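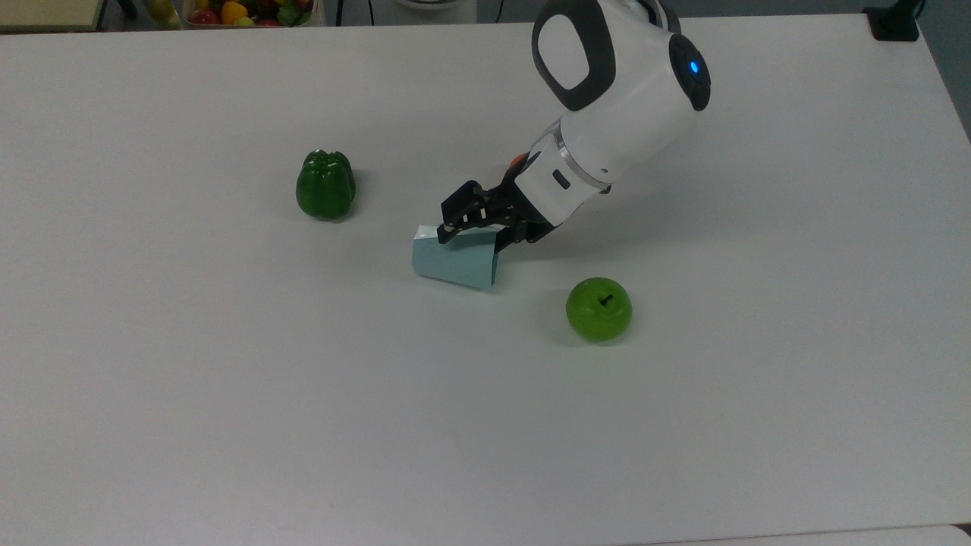 *Fig. 2 - Pepper, paper cup and apple on the white top.*

## 2. Setting up the three-object still life

This is the first full arrangement in the Vallow home drawing guide, and it's the one I still go back to when I'm rusty. Three things, two greens and a pale blue, on a white table. It looks easy on paper and then the apple eats your whole afternoon (in a good way!).

You'll need:

- a table with a plain white matte top (I use my old Orkholm, any white one will do)
- one green bell pepper
- one green apple with its stem still on
- one paper cup in a light color
- a lamp or a window
- painter's tape and a soft pencil
- your pad, opened to a fresh page

If you haven't set up your chair and board yet, go back to section 1 and do that first. I've skipped it plenty of times and I always end up drawing with my elbow in my ribs.

### 2.1 Get the table ready

1. Wipe the top with a damp cloth and dry it. Crumbs throw tiny shadows and you *will* draw them.
2. Sit down where you'll be drawing and look at the table from there. Slide it until you see mostly table, with just a little of whatever is past the far edge.
3. Decide what to do with the stuff in the background. A container of fruit back there is fine. I leave mine, and on brave days I put the yellow and red bits in as loose blobs at the top of the page.

**Note:** A shiny top works too, but you'll get reflections under every object. Save that for section 4, where we do them on purpose.

### 2.2 Place the objects

1. Start with the pepper. Stand it upright, left of center, and turn it until you can see a couple of good deep ridges. Mine usually wobbles - if yours does too, keep turning, most peppers have one way they like to stand.
2. Put the paper cup near the center. For this exercise we want it tilted, with the wide open end toward the pepper and the narrow base angled down to the right, so that the opening turns into an ellipse. If the cup rolls, a pea-sized bit of poster putty under the low side will hold it.
3. Set the apple to the right of the cup and a little closer to you. Point the stem wherever you like, as long as you can see it.
4. Sit back and squint. You should get a loose triangle. If it reads as a straight row, pull the apple toward you a bit more.
5. Mark each spot with a tiny pencil tick on painter's tape. You'll be glad of it after lunch.

**Caution:** Don't put the tape on a painted or waxed table without testing a corner first. I lost a patch of finish the size of a stamp on my sister's sideboard and I still hear about it.

### 2.3 Light it

Go for soft light from one side. Each thing should have a gentle gray shadow on the table, with an edge you have to look for, plus a bright highlight on the apple and another on the pepper's shoulders. If the shadows look like cut-out black paper, move the lamp back or hang some tracing paper in front of it.

**Caution:** Keep the paper well away from the bulb, and switch the lamp off when you leave the room.

### 2.4 Before you start drawing

- Set a timer for 50 minutes. Get up when it goes off, even if it's going great.
- Do the cup first. Its straight sides give you something to measure the round things against.
- Compare the greens. In my set the apple is a bright lime and the pepper is much darker, and if you make them the same value the whole drawing goes flat.
- Leave the white of the table as bare paper for as long as you can stand it.

**Note:** Working in color? Mix the pepper green first and lighten a little of it with yellow for the apple. Don't start from the apple and go dark, you'll use up half a tube.

### 2.5 Keeping the set-up overnight

The cup can stay where it is. The pepper and apple go in the fridge, and you put them back on their tape marks the next day. A pepper lasts me several sessions before the skin starts to wrinkle, and then I swap it out and grumble, because the new one never has the same lobes. (Wrinkly ones are great for section 5, so maybe hang on to it.)

Questions about this section go to Mansa Amegashie, that's me - put "section 2" in the subject line and attach a photo of your drawing if you can.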